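Flernik: armchair dusting subset, data card

Version date: 2023-11-08
Maintained by: Plerkex
Previous release: 2022, under the name Nurnex

Scope

This subset covers light dusting of upholstered seating in a furnished room. It contains 133 clips. Each clip is tied to a single item of furniture and a single duster. Vacuuming, wet cleaning and stain removal are held in the Caputo subset and are not repeated in this release.

Furniture

The item is a grey armchair with rounded arms and a thick seat cushion. The cover has a fine heathered weave.

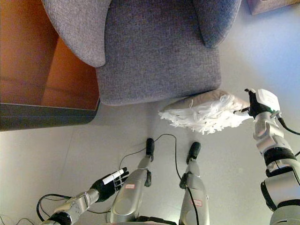 Labels are assigned per surface. The permitted values are seat, arm, back, front and floor_edge. Where the duster overlaps 2 surfaces, both labels are kept and the field is marked "mixed". Contact is a separate field and may be left blank if it cannot be judged.

Dusters are recorded by head colour and head type. Fibre material is not recorded. The 2022 release used a free-text field for this, which has been dropped.

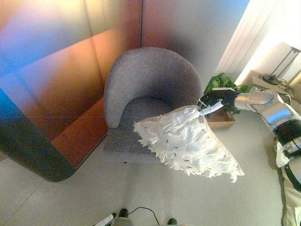
Grey armchair, white duster over the seat.

Known limits

No measure of dust before or after is supplied, so the clips cannot be used to score how clean a surface is. Lighting is uneven and pale fibres may lose detail in bright areas. Leather and plain wooden chairs are absent.

Files

clips/
labels.csv
surfaces.txt
CHANGES

labels.csv has 4 columns: clip, surface, contact, duster.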